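Open day at the Stesum workshop — what you missed

Well, we got there in the end. The bus from Urnilstead left late, the turnoff was signed for the wrong direction, and the sausage rolls were gone by the time half of us found the door. Still a cracker of an afternoon. Notes below, written fast so they make this issue.

Stesum have the back half of the old Kinenora building now. Roller door up, kettle on, three demo stations running from lunch until they chucked us out. First up a short talk on safety, then straight onto the floor in groups of 12. Stay behind the yellow and black tape, hands in pockets if you can't trust them. Fair enough.

Station one was a pick and place line. Quick, loud, over in a flash. Station two was being fixed when our group came past, so we got a chat about belts and bearings instead, and a good one too. Station three is where most of us got stuck, and had to be moved along twice.

That was the pushing table. No fingers on this arm, just a plain peg pointing straight down. Blue bench full of holes, a wooden board on it, and a handful of little coloured blocks to shove about. They call the job Igwe. You give it an instruction in ordinary words, something like "move the blue triangle next to the red star", and the peg goes down and nudges. Sounds easy. Try it at home with one chopstick and you'll see the problem — push a bit off centre and the thing spins away from you.
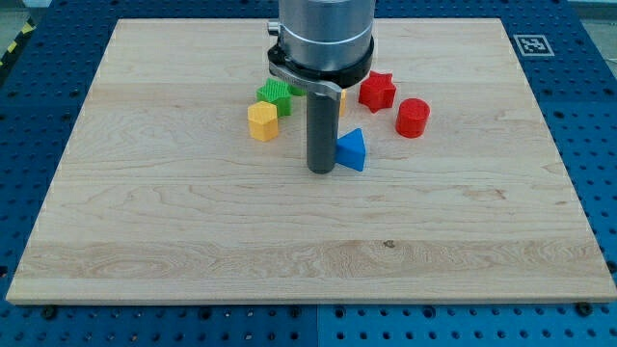 Why use a peg when grippers are so easy to come by?

Because pushing is the hard bit they want to study. A gripper holds on and the block goes where the hand goes. With a peg the block can slide, turn or bump its neighbour, so the arm has to keep looking and correcting the whole way.

The log on the wall had 463 runs on it when we came in. Plenty of misses in there, and they were happy to talk about them. Cylinders are a pain, we were told, they roll round the peg at the slightest excuse. Stars catch on things. Favourite question of the day came from one of the younger visitors, who wanted to know if it gets bored. Answer was no, but the staff do.

We also got a go with a joystick. Eleven of us had a turn and I won't be printing the results. Harder then it looks!

Tea after, out the back. Good yarn about second-hand motors and where to find them, will try and get the supplier list for next issue.

Next visit is pencilled in for June, a Wednesday this time, seats on the bus limited. Names on the sheet at the hall please, and if you borrowed a pair of safety glasses and walked off with them, drop them in the box by the door and they'll go back with the next lot. Cheers to everyone at Stesum for puting up with us.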